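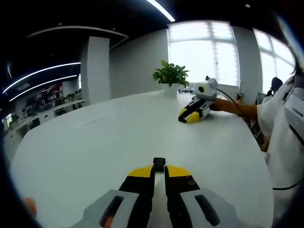

I want to have a moan about self-rescue, or the lack of it, and before anyone rolls their eyes and scrolls off to look at jump videos, I was exactly as bad as you until last year. Probably worse.

Quick show of hands. When did you last do a full pack-down in deep water? I don't mean the time you dropped the kite in waist-deep slop and walked it in looking sheepish. I mean out of your depth, safety pulled, lines wound on, kite in your hands, sailing yourself home on a wingtip. For most of the people I ride with the answer is "on my course", and for a good few of them the course was so long ago that the bar they learned on is now holding up somebody's tomatoes.

We're a funny lot. We'll spend a whole winter arguing over whether the new Plistard has a touch more low end than the old one. We'll drive two hours to Flistgate for a forecast that's marginal at best, then sit in the van for another hour eating crisps and staring at a flag. We'll crash the same back roll ninety times in an afternoon and call it progress (it was, a bit!). But ask the same people to spend twenty minutes bobbing about with a depowered kite on a perfectly good day and you'd think you'd asked them to hoover the beach.

My own wake-up call was very undramatic, sorry. I was at Plikilthorpe, September, lovely side-shore breeze, and I was out past the second sandbank feeling rather pleased with myself. The wind went soft, the kite came down and it sat there on its leading edge like a dead pigeon. I tugged a steering line. Nothing. Tugged the other one. More nothing. The beach was 300 metres off, which looks like no distance when you're standing on it and looks like Norway when you're in the water.

So I thought, fine, I know this one, and I popped the release. And then I floated there with a bar in one hand and a headful of soup. I knew there was a bit about winding one line first. I knew there was a bit about not winding the rest until it was locked off. I could picture Su-chen Yang, who taught me, doing it all on the grass in front of us, and I could remember her hat, and that we'd had flapjacks. What I couldn't remember was what her hands had been doing.

I got in, obviously. It took me four times as long as it should have, I made a bird's nest of the lines, and I had one loop round my calf that I still don't like thinking about. There wasn't enough wind for it to matter. If there had been a gust at the wrong moment with that loop on, I'd be writing a very different column, or having it written for me.

The bit that bothers me is that I'd have told you I could do it. If you'd stopped me in the car park that morning and asked "can you self-rescue?" I'd have said yes, of course, been kiting for years. I had the certificate and everything. I think loads of us are walking around with that same yes in our pockets and no idea that it's gone off.

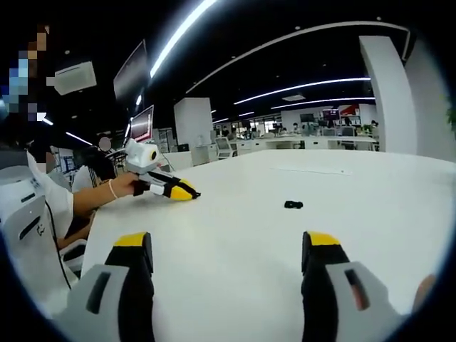 A bare forearm and a big white table.

Now, I know the arguments, because I've used every one of them myself.

The first is that modern kit relaunches so well you'll never need it. And yes, it does, it's brilliant, I remember the old days of begging a kite to roll over and I don't want them back. But kites still need wind to get up. They still get holes in them. Valves still go, lines still snap, and the sort of person who says their kit never fails is very often the sort of person who hasn't rinsed it since Easter. Easy relaunch has made us lazy, I reckon, and it has also made us go further out, and those two together make me twitchy.

The second is "I'd just swim". Would you though? Have you ever tried swimming any distance in a harness, with boots or a board, across a tide? Give it a go sometime, close in, with a mate watching. It's miserable and you go backwards. Meanwhile you've let go of the biggest, brightest, floatiest thing in the bay, the thing that would have kept you up and let a lifeboat crew find you. Stay with the kite unless it's putting you in danger. You were told that on day one and so was I.

The third, and I have more sympathy with this one, is that practising is a faff. You get cold, you lose riding time, you come out with spaghetti. Wind is precious when you've got a job and kids and a dog with opinions. I get it. But do it at the end of the session, when your legs are gone and you were only going to do three more rubbish tacks anyway. Pick a day with a gentle onshore-ish breeze, tell whoever's on the beach what you're up to so they don't call the coastguard, and stay somewhere you'll drift back to sand. Twice a season would do it. That's 2 sessions' worth of tail ends, and you'd have been knackered for both.

What I'd really like, and I'll probably get shouted at for this, is for it to be a normal part of belonging to a kite club. I don't want a badge or a test or someone with a clipboard. I just think that if a club is going to hand out parking stickers for the launch, it can put one evening in the diary where everybody goes in up to their necks and makes a mess of it together. Last year a little group of us did just that at Plikilthorpe, after I'd bored them all silly about my dead pigeon, and it was one of the best evenings of the summer. We were dreadful! One bloke, who goes higher than any of us, couldn't work his own quick release with gloves on. He'd owned that bar for two years. He'd put the thing back together every time he packed up and never once fired it under load with cold hands.

He's the reason I'm writing, really, more than my own little drift. He's careful and fit and a far better rider than me, and he had a safety system he couldn't use. He found out in chest-deep water with five of us laughing at him, and went home and practised in the garden until he could do it with his eyes shut.

The shops could do more as well. I bought a bar from Cheng over the winter and the lad behind the counter made me fire the release and reassemble it three times before he'd put it in a bag. I was a bit huffy about it (I had a coffee going cold in the car) but he was quite right, and I've been back since. Compare that with the second-hand groups, where a bar changes hands in a lay-by with the chicken loop full of sand and nobody's so much as looked at the leash.

And instructors, bless them, can only do so much. Su-chen told me when I rang her, a bit shamefaced, that she runs refreshers every spring and gets hardly anyone, while the jumping clinics fill up the day she posts them. I've done two of those clinics. I'd never done the refresher. I booked on while she was still talking.

It was a good morning, by the way. Cold, flat, grey, a bit of sideways drizzle, and the first go was nearly as bad as the real thing. By the third I'd stopped thinking about my hands. I wound the lines on tidily, locked them off, worked my way up to the kite, flipped it over, got hold of the tip and off I went, pottering back to the beach at the speed of a pedalo. It's rather nice once you stop panicking. You see the whole bay.

So next time it's too light to jump and too nice to go home, have a go. If you're down at Plikilthorpe and you see someone in a faded yellow helmet swearing at a bar in the shallows, come in and join me, and bring something hot to drink for after.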